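Buy the fingers first, then the arm
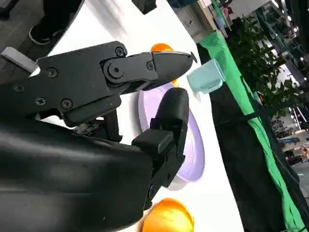 Equipment budgets for small automation projects get written backwards, and I've now watched it happen at enough places to be cranky about it. Somebody picks an arm. The arm eats the budget. Then everything that touches the work, the fingers, the pads, the mounts, the cables, gets whatever is left over, on one line, called "accessories." Accessories! Look at any bench where picking is being worked out and ask what the difficulty is. A plate, a couple of shiny orange balls, a see-through blue cup standing close to the edge of the table. Four things a toddler could clear. A ball wants a finger that wraps. A plate wants something thin enough to get at the rim. A clear cup is a headache for plenty of vision setups and you can't squeeze it like you mean it. None of that is an arm problem. The arm is a thing that brings the fingers to the problem.

So my argument, short version. Budget from the object outward. Object, finger, gripper, sensing, table, arm. In that order. Arm last.

I know why it doesn't get done. Arms have quotes. You call up a dealer, you get a PDF with a number, the number goes in the spreadsheet and everyone feels like planning has occured. Fingers don't have quotes, not the ones you'll end up using. You'll end up with the fourth or fifth version of something, and no dealer sells version five. It gets made in-house or at a shop down the road and it gets charged to whatever account is handy.

At Favine, where I did planning for the packing side, we approved the Asberg arm in one meeting. One. Forty minutes, most of it on the color of the safety fence. Then came the fingertip pads. We went through 102 of them before the end of the first year. Nine dollars each, which is nothing, except every one was a separate request because there was no line for them, and each request sat in somebody's inbox. Total spend on pads, under a thousand dollars. Total time the cell sat still waiting on pads, I never got a straight figure and I stopped asking. It was days. It may have been weeks.

That's the part that gets me. The money was small. The missing LINE was the expensive thing.

Second gripe. Spares. People will buy a single gripper and treat it as part of the arm, like a hand on a person. It's a consumable with screws in it. Pivots wear. Linkages get bent when someone teaches a bad point and drives the tip into the table, and someone will, in the first week, probably you. Buy two of whatever gripper you choose. If you can't afford two, you can't afford the cell. I'd hold to that even against a good discount on the arm. Especially against a good discount on the arm.

Same for cables. A wrist cable flexes all day. We paid 789 for a replacement harness plus rush shipping when a spare ordered along with the cell would have come in on the same truck as everything else. No rush fee, no Friday phone calls.

Third, room. Nobody on the planning side walks the floor before signing. How much table do you have past the last object? Where does the stuff go when it rolls? Balls roll. Put a lip on the table, put it in the budget, it's a strip of aluminum and an hour. Lighting too. Overhead fixtures on a bright white surface, glossy parts, you'll get highlights and your camera will chase them. A matte top costs very little. It costs a lot more once the vision is tuned to the old one and you have to start over.

The counterargument, and I've heard it from people I respect: the arm is the long-lived asset. Fingers come and go, the arm stays ten years, so spend there and let the rest sort itself out. Fine, partly true. An arm with too little reach or payload is a miserable thing to own and you can't file it into shape. But reach and payload are numbers you only know once you know the gripper's weight and the object's weight and how far the tip sticks out past the wrist. Which is my whole point. We bought for payload at Favine before we'd weighed the gripper. It was fine, by luck. The Tuominen people across the lot did the same thing and theirs was not fine, and they now have a very nice arm running at a crawl.

What I'd do with a first-time budget. Out of every 100 dollars, keep 80 for hardware and don't touch the other twenty until the thing has run for a month. Out of the 80, let the arm have half at most. People choke on that. They'll tell me a half-price arm is a worse arm and sure, it is, a bit. Take a bench, take your ugliest object, rent or borrow an arm till April, and find out what the fingers need to be. Then go shopping with a list.

And put the list in plain words. "Pads, 12 months." "Second gripper." "Table lip." "Somebody's afternoon, every week, for adjusting." That last one gets crossed out every time by finance, so write it back in. I wrote it back in three times on the Oduva line and it finally stuck, and that's the only cell I've planned that came in under.

Also get the finger drawings. If a vendor makes custom tips for you, the files should be yours, in the contract, before the deposit. I have paid twice for the same bracket. Its not a mistake I'd like to make a third time, but ask me after the next budget round.

Posted 31/12/2025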